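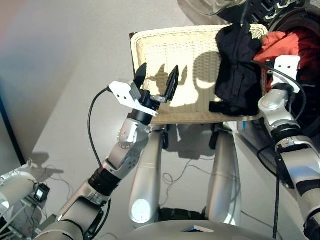 Review: Onemetti Portable DJ Mixer

The Onemetti is a compact two-channel mixer intended for small clubs and outdoor festival stages. It was tested at the Drunar electronic music weekend in February, where it ran for 18 hours of house and garage sets before a crowd of some 600.

Sound quality was clear at all levels, and the crossfader remained smooth throughout. The headphone output is weak beside a loud stage monitor.

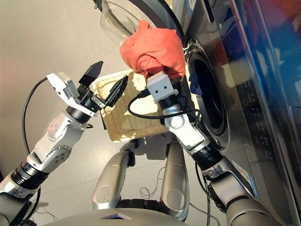 The woven basket and the open washer door.

At $831, the mixer is recommended for resident DJs. Larger venues will require four channels.

Reviewed by Soledad Sarmiento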